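About us

Hello, I'm Reshma Fourie and I run Dillerar, a small sewing school above the bakery on Trana Street. I started it because I'd spent years taking up other people's trousers at my kitchen table and they kept asking me to show them how – so in the end I did, and we ran out of chairs!

We've got 3 rooms now and five teachers, if you count me. Hendrik Msimang does the tailoring evenings (he trained in menswear and is very patient about collars), Shireen Du Plessis looks after beginners, and Nokuthula and Sizwe share the children's mornings in June and the school holidays.

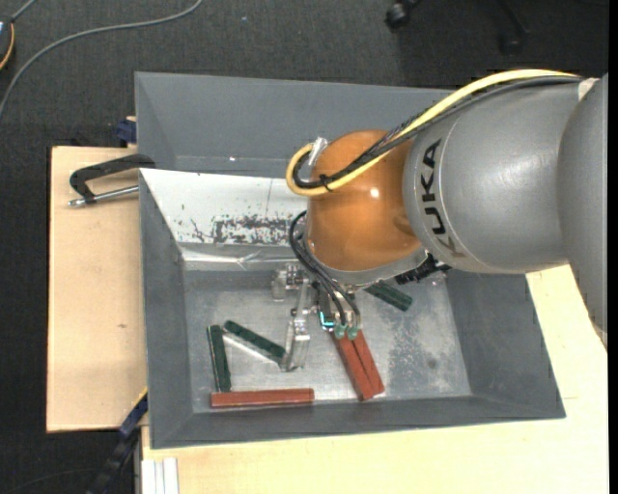 Most people who come to us have never threaded a machine. You'll make a cushion cover first, then a simple skirt or a pair of pyjama bottoms, and after that it's up to you. Last year we had some 40 people through the beginners' course, and a lovely lot of them stayed on for pattern cutting.

Bring your own fabric if you like, or dig through our remnants box. Tea's free, and biscuits when I remember.

The next beginners' course starts on 25th August and runs for two hours each evening. Ring or pop up the stairs if you'd like a place – the door sticks a bit, so give it a good push.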